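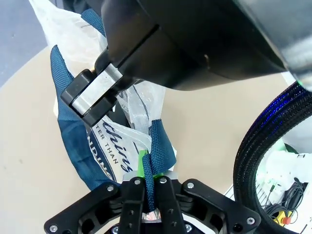 How to Fold a Big Reusable Shopping Bag So It Stays Folded

Every household owns one more of these bags than it has hooks. Ours live in the hall closet, where they were once folded and have since formed a sort of sediment. I got tired of it on a Sunday in May and worked out a fold that survives being thrown in a drawer, which is how most things in this house are put away.

It works on the woven plastic kind with webbing handles. Cotton totes are a different animal and you can mostly just roll them up and hope.

What you need

A table bigger than the bag. The floor will do if you don't have a dog.
A damp cloth.
One wide rubber band, for the stubborn ones.

1. Empty it. Turn it upside down and shake it, then put your hand in anyway. I have found onion skins, a library card and a receipt from Clustdale for 1000 thumbtacks, which I do not remember needing.

2. Wipe the inside and leave it open until it dries. A bag folded damp smells like a boat by the next time you want it.

3. Lay it flat and find the side seams. If the bag has been balled up for months, this will take longer than the rest of the steps together. Pull the bottom corners out first, then smooth upward with your forearm. The old creases won't come out. Ignore them.

4. Push the side panels inward so the front and back lie on top of each other.

5. Now the handles. Everybody leaves them for last, and then they stick out like ears. Untwist each one, starting where it's stitched on, and lay it down over the body of the bag. If there are two lengths, tuck in the long pair first and put the short pair on top.

6. Fold the bag in thirds lengthwise, with the handles inside. Press the air out toward the opening, leaning on it a bit.

7. Roll from the bottom up, tight. Leave one handle loop out at the end and pull it around the roll. If it won't reach, use the rubber band and tell no one.

Store them standing up in a shoebox. I get 6 in mine. Aino Heiskanen wrote to say she keeps hers flat under the car seat, and I believe her, but I've also seen her car.

If the webbing has started to fray where it meets the bag, pass a few stitches of heavy thread through it before you put it away. You won't do it in the parking lot.

Related

Sorting the drawer under the oven
Ville Saarinen on string, and how much is enough
Getting a fitted sheet into a square, more or less
What to do with jars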